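Tulter Community Help > Teaching by Demonstration > Collecting Examples

How many demos before I should change the layout? (foam cubes, wrist camera)

Posted by Janaína Quintana, 12/10/2023

Hi everybody, first post after a long stretch of reading, so please be kind if I've put this in the wrong section!

I'm collecting demonstrations for a pick-up task with small foam cubes. I drive the arm by hand, the wrist camera records, and every episode ends when the cube has been lifted and held. I have 500 episodes so far, all of them with a single cube on the table, and I trained on those with the default settings in Skeston. With one cube it does nicely. I was so pleased that I called my sister in to watch, and then of course I put a second cube down to show off and the arm went to a spot between the two and closed on air. It did that over and over. Once it did pick one up, but I think that was luck.

So my questions, and sorry that there are several. Do I throw away the single-cube episodes and start over with more cubes on the table? Or do I add to them? And if I add, does it matter how the cubes are placed? I had been planning to scatter them any old way and let the variety take care of itself, but I don't want to spend another two evenings driving the arm around and end up with the same trouble. My wrists are already complaining about the controller, to tell you the truth.

I should say that I only have the wrist camera. There is no overhead view, and I'd rather not add one if I can help it.

Thank you so much for reading all this.

Mattes Diekmann

Welcome, Janaína! Please don't throw anything away. Your 500 episodes are teaching the arm how to come down and close on a cube, and that part you'd only have to record all over again.

What I think is happening (and I've been through it myself, with a different arm and a good deal more swearing) is that your data never once asked the arm to choose. With one cube there is one place to go. Put down two, and the policy sees two good places to go and splits the difference, and there you are, closing on air. It has to see you pick one and leave the others alone, many times over, and your picking has to follow a rule it can learn. If you take the left one today and the right one tomorrow according to mood, it will learn your mood, which is no use to either of you.

My own rule is nearest first. With a wrist camera that's a comfortable rule, because the nearest cube is low in the view and looks the biggest. I record some episodes with the cubes scattered and some with them in a row going away from the gripper. The row is the one people skip, and I'd beg you not to skip it. It teaches the arm to deal with the close cube while others are waiting in plain sight behind it. I also swap the colors around from one episode to the next, otherwise it may decide that "nearest" means "pink" and you'll be back here asking a new question.

The start of a row episode on my table:
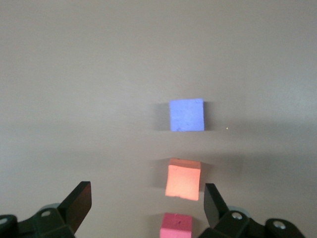 Row layout, fingers open: pink nearest, then orange, then blue.

I leave gaps between the cubes at first. Once it handles those I move them closer together, and that's when you find out how careful your driving has been! Start each episode from a slightly different arm position too. I recorded 900 episodes in all for mine, but I noticed the change well before I got to the end, so do train partway through and have a look. Delete any episode where you changed your mind about the cube halfway over. I know it hurts to lose one.

One more small thing. Watch your lighting. My lamp throws the shadows to the left, and when I'd recorded everything under it and then tried the arm by the window, it got noticeably clumsier. A batch with the lamp moved fixed most of that for me.

modise_fan7

get an overhead camera, saves all this trouble

Janaína Quintana

Mattes, thank you, that makes such good sense, and I feel a bit silly for not seeing it. I was changing my mind halfway over all the time in my few two-cube tries! I'll do nearest first, keep the old episodes, and mix in rows and scattered ones with the colors swapped. And thank you for the camera suggestion too, I'll keep it in mind if the wrist view lets me down. Do you keep the row straight in front of the gripper every time, or off to the side as well?

Mattes Diekmann

Both, and at a slant now and then. Mostly straight in front to begin with.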